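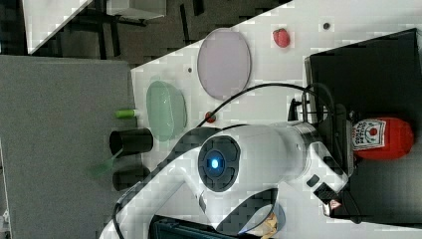
What should go in a first play kitchen box?

A bit of real kitchenware, a bit of pretend food and one thing to "cook" in. Start small and let the kids tell you what's missing!

Play kitchen corner: what we're loving
Category: Play & Make
2 min read

We've been putting together the new kitchen boxes at the Femier Toy Library and I can't remember the last time I enjoyed a sorting job this much. I'd pictured a tub of plastic peas. What we have is a proper little kitchen - colander, plate, mugs, pans and a toaster oven that every child in the room wants to get to first.
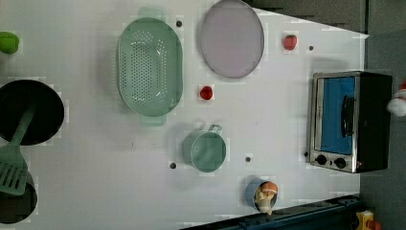 Page last updated: 2021-08-09

The pale green colander is my favourite. It has a handle at each end, so two kids can carry it between them (mostly in the same direction), and all those little holes are good for rinsing pretend fruit, sifting rice or just peering through at your mum. The mug and the smaller cup are close behind. A cup will hold soup, tea, coins or a toy mushroom, and nobody under five needs to have that explained!

Colours have been a lovely surprise too. Soft green, mauve and a greyish blue, with the red fruit really popping beside them.

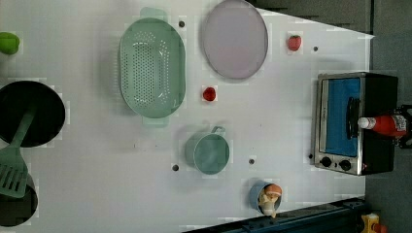 PLEKHOLM, October

The second box goes to our Plekholm branch this month, and we'd love some help filling it. Frying pans are very welcome, and so is a slotted spatula, the sort you can use for flipping anything at all. Check your cupboards for small, light pieces with smooth edges. Please keep glass and sharp knives at home.

Felt food is the other thing we're after. The felt ketchup has a stitched label with a tomato and little green leaves on it, and I'm smitten. It's soft, it's quiet when it lands on floorboards and it makes any pretend lunch look finished.

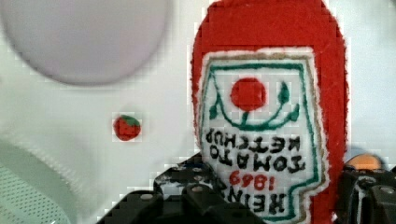
If you sew, a strawberry is a great place to begin - red felt, a scrap of green for the cap and a few dark stitches for seeds. We have 16 felt packs cut and ready to collect from the front desk, with thread included. Members borrowed play food 647 times last year, so whatever you make will be well used. Boxes go out for three weeks, and you can book one at either branch.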